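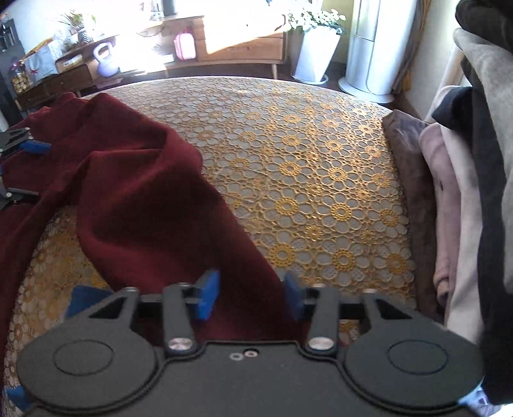
Linen and Warm Clothing Drive

The November collection of household linen and warm clothing is open until the end of the month at the Brotumau community hall. Drop-off is at the side entrance on Leclerc Street, from 10 a.m. to 3 p.m. Last winter the drive took in 711 pieces, and the shelves were cleared by the middle of January.

Towels, blankets, bedspreads, tablecloths, fleece and knitwear are all welcome. Please wash everything and check the pockets. Lace and crochet should go in a separate bag, folded flat, with no zippers or hooks in with it. Velvet is best rolled. Small stains are fine if you pin a note next to them.
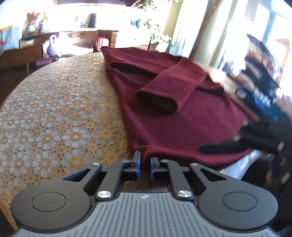 Can I give a lace tablecloth that has a few broken stitches?
Small breaks are fine, and the mending table will take care of them. Anything with a hole wider than 3 inches should go in the rag bin by the door.

Sorting starts at 9:30 a.m. Fleece goes in one pile and towels in another, and dark reds and maroons are kept away from pale pinks and creams until they have been washed once more. Bags should weigh no more than 35 pounds. Jireton Laundry is lending us 50 hampers again, and Cudent Hardware has donated the shelf labels.
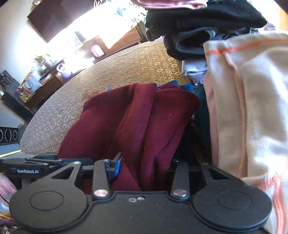

Maroon fleece and a striped towel at the round table.

To help with sorting or mending, leave your name for Nasrin Kordestani at the hall desk. Bring your own scissors if you plan to mend. Parking is behind the building.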